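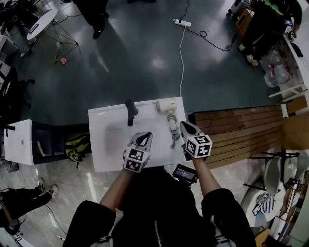

A white sink counter with a black faucet and a small hair dryer

A getting-ready room, also called a bridal suite or preparation room, is a space set aside at a wedding venue for dressing, hairstyling and makeup before the ceremony. Layouts vary, but most include a mirror, seating, a garment rail and access to a washroom.

At Balach, a country venue, the suite measures 23 square metres and seats 6 people. It was fitted out by Jörg Böttcher in a former grain store and reopened in January with separate circuits for heated styling tools. A second room – smaller and without natural light – is reserved for the other half of the wedding party.

Access is normally included in the hire fee, though some venues charge by the hour. Early entry at Balach is billed at $328.

See also: Wedding reception; Dressing room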